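The Skeston Result

The paper from Jurnside came out on a Friday, which in my experience is when people publish things they would like to be admired over a weekend and not read until Monday. I read it on the train to Jilbridge with a cheese roll in my other hand. By the second page I had stopped eating.

It claimed that a robot could learn household chores by watching people do them from head height. No one had to steer the arms or mark up the footage by hand. You put a small camera on somebody's forehead, let them get on with their lives, and fed the lot to something they called the Skeston method. 3000 clips had gone in. Out came a machine that could stock a fridge it had never met.

I did not believe it. I am paid not to believe things. The Karagiannis Fund had given Jurnside a good deal of money, and before it gave them any more it wanted a person with no friends in the building to go and repeat the work. I had no friends in most buildings, so I was a natural choice.

They gave me a desk by the lift and a login that worked on the third try. The young man who ran the lab was polite in the way of someone who has been told to be. He asked what I would like to see first.

"The clips," I said.

"Which ones?"

"All of them."

He laughed, then saw my face and went to find me a better chair.

If you have never watched other people's chores for a fortnight, I don't recommend it. Folding, wiping, the hunt for a lid. Everyone's hands look guilty from above. I began to know people by their thumbs. I knew who was tired and who was being paid by the hour, and I knew which of them tidied up before the camera went on and which had decided the robots could take them as they were. I liked the second lot more.
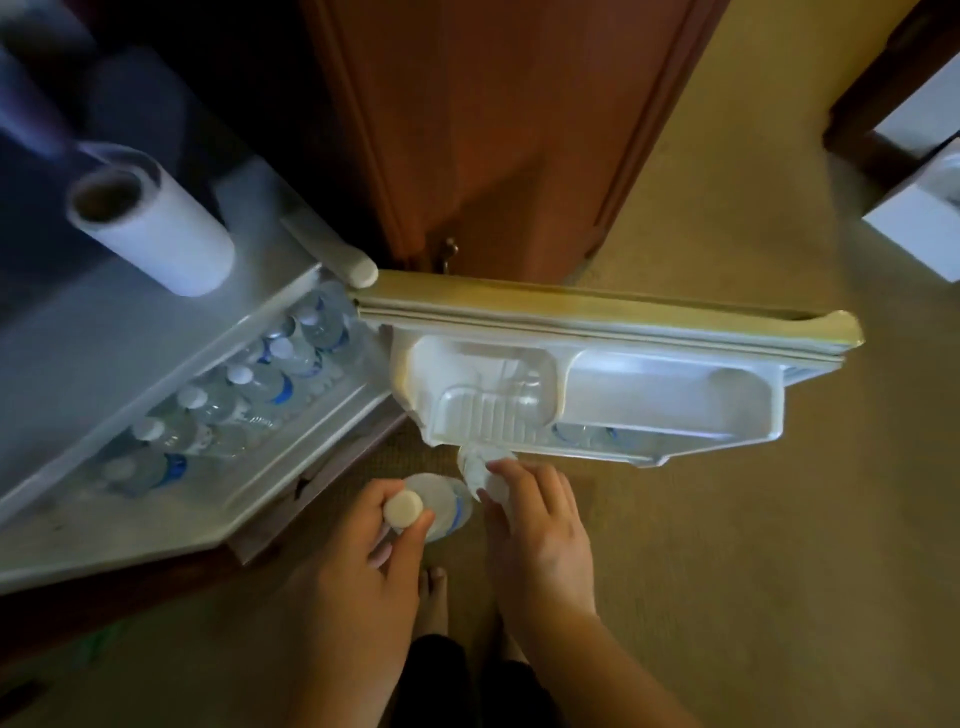
By the end of the first week I had a complaint, and I took it to the young man in the kitchen, where he was waiting for the kettle.

"Your people never drop anything," I said.

"Sometimes they do."

"Not in what I've been watching. Where are the drops?"

He looked at the kettle. "We trim them. They confuse the training."

"So the robot has never seen a mistake."

"It's never seen a bad example," he said, and I wrote that down, because it was the sort of sentence that ends up in a report with a line under it.

The trial itself was set for the following Tuesday. The paper said 25 attempts, so I asked for 25 attempts, in a room I had picked, with a fridge I had bought myself from a shop in Jilbridge and carried up in the lift under a blanket. I may have been enjoying myself by then. The rest of the lab came in to watch and stood along the wall with their arms folded.

The first attempt was good. I'll give them that. The arm went out, closed on a bottle, lifted it and laid it on the shelf as gently as a nurse. Someone along the wall breathed out. The second was good too, and the third, and I started to feel the chill of a man who may have to write a generous report.

On the fourth, the bottle slipped. It rolled off the shelf, hit the floor and came to rest against the young man's shoe. The arm did not look for it. It moved to the shelf with nothing in its grip, opened its fingers over the place where a bottle should have been, and went back for the next one. It did this with the same care as before. It placed the nothing very nicely.

"Does that count as a success?" I asked.

It was a longer silence than I had expected.

"The arm completes the motion," somebody said.

"And in the paper?"

"In the paper we score the motion."

We ran the rest. I made them do all of them, although by the middle of the afternoon half the wall had remembered other meetings. On my count, which was of bottles in the fridge, the Skeston method did well enough to be interesting and nowhere near as well as page two. I have seen worse work praised more loudly. I told the young man so, and he took it as an insult — it was meant as the nearest thing to a kindness I had with me.

He came to find me that evening while I was packing up.

"We kept the trimmings," he said. "All the drops. They're on a drive somewhere."

"Have you tried putting them back in?"

"It makes the curve look worse."

"For how long?"

He said he didn't know. They had always stopped it there.

I missed the five o'clock train, and then the one after. He found the drive in a drawer under some cables, and we sat down by the lift and started to watch.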